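Notebook entry, July 2026
Sunholm Media Lab, celebrity and entertainment desk tools

The desk's syndication filter was re-run against the November archive following Amber Jansen's report that health stories about singers were being filed under film. Of 400 items, 19 were assigned to the wrong category. Most were short pieces built on a single social media post, where the headline gave the performer's name and little else.

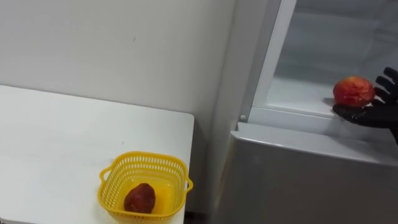 Page last changed: revision 3, E. Väisänen

Eetu Väisänen attributes the fault to the Zimwood name list, in which several recording artists are entered only under their acting credits. The Henríquez interview is the clearest case – it concerns a cancelled concert tour and was tagged as a film premiere in both runs.

The list has been corrected and the Plemo feed is to be reprocessed overnight. Colleagues are asked not to edit category labels by hand until the new run is complete. Two items remain in dispute and have been referred to the entertainment editor. The query on duplicate gossip columns stays open.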